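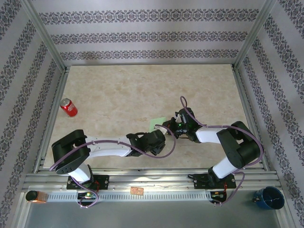
Plamonmont takes back empty drink containers at the counter next to the main entrance, and you get your deposit back in cash or as store credit. Most people bring cans and plastic bottles. A red soda can with a silver top and a pull tab is the kind of thing we see all day long, and it goes through the machine without trouble as long as it is empty and has kept its shape. The answers below cover the questions we get most at the counter.

Do I need an account?
No. An account only matters if you want the money put on a Bunar card. For cash or a paper voucher, just bring the containers.

Which containers do you accept?
Aluminum cans, plastic bottles and glass bottles that carry a deposit mark. The mark is usually on the side near the bar code, or on the lid of some older cans. No mark means no deposit, but you can still leave the container in the blue bin by the door.

Can cans be crushed?
Please don't crush them. The machine reads the bar code, and it can't do that if the side is folded over. Small dents are fine. If a can is rejected, turn it so the code faces up and try again. After that, bring it to the counter and we'll look at it by hand.

Do I have to rinse them?
You don't have to, but empty them fully. We refuse bags that are leaking. Tabs can stay on. Caps should stay on plastic bottles and come off glass ones.

How many can I bring at once?
Up to 72 containers per visit through the machine. If you have more, use the bag service.

How does the bag service work?
Ask for Dinu bags at the counter. They are free, and each comes with a sticker that has your number on it. Fill the bag, tie it and drop it in the cage behind the store. Bags are counted at the Brato depot and the money is on your card within 4 working days. Glass can't go in the bags – it breaks and tears them.

I disagree with the count on my bag. What can I do?
Write to us within 12 days and include the sticker number. The depot keeps the record for each bag, but the containers themselves are already baled by then, so we can't count them a second time.

Does the voucher expire?
Paper vouchers are good until the end of December in the year they are printed. Credit on a card does not expire.

Can a school or club collect together?
Yes. Fill out the group form at the counter and you'll get one number for everybody. Groups that expect to bring more than 900 containers in a month should let us know ahead of time so we can set aside a second cage.

Why is the machine closed some mornings?
It gets cleaned and emptied before noon on most weekdays. The counter stays open during that time and can take small amounts by hand.

Page last updated July 11, 2025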